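Chapter 9

What Color Tells the Hand

Ask a room of design students what a green button means and most will say "go." Ask about red and they will say "stop." Yellow gets you a longer silence, then "caution," then an argument. This chapter is about that argument, and about how little evidence stands behind some of the rules that get repeated in it.

The usual account runs like this. People learn a small set of color meanings early in life, mostly from traffic lights, and carry them to every knob, switch and push button they meet afterward. A designer who respects those meanings makes a control that anyone can use. A designer who ignores them makes trouble. It is a tidy account, and parts of it are probably true. The trouble starts when it is used to settle questions it was never tested on.

Take the Mundinbridge kitchen study, which you will find cited in many older course packs. Eyvindur Juhl asked 164 adults to turn off a stove timer fitted with buttons in different colors. People found the red button fastest, and the result was soon quoted as proof that red "means" off. Read the method section, though, and you learn that the red button was also the largest, and that it sat nearest the front. Juhl said so himself. The people who quoted him mostly did not.

We will return to Juhl's timer in Section 9.3. For now, keep two questions apart:

Can the user find the control?
Does the user know what the control does?

Color is a good deal better at the first than the second. A bright part on a dark ground gets noticed. What happens after that depends on labels, on position, on the shape of the part and on what the person has used before.

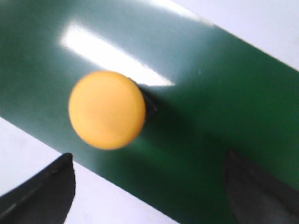
Figure 9.1 Yellow-orange disc with a domed face against glossy dark green. Photo: Metwally Picture Library.

Try the two questions on Figure 9.1. The disc is easy to find, and the contrast in color does most of that work. The domed face and thick, rounded edge might suggest something to press, or perhaps a knob - but would you bet on which? Now try to say what it would do. If you have an answer, write down where it came from. "Yellow means caution" is a guess about a habit, and you should treat it as one until you have watched people use the thing.

Notice the glare on the green surface too. Shiny finishes look good in a catalog, but a strong reflection can wash out the color a designer was counting on.

Key terms: contrast, color code, finish, learned meaning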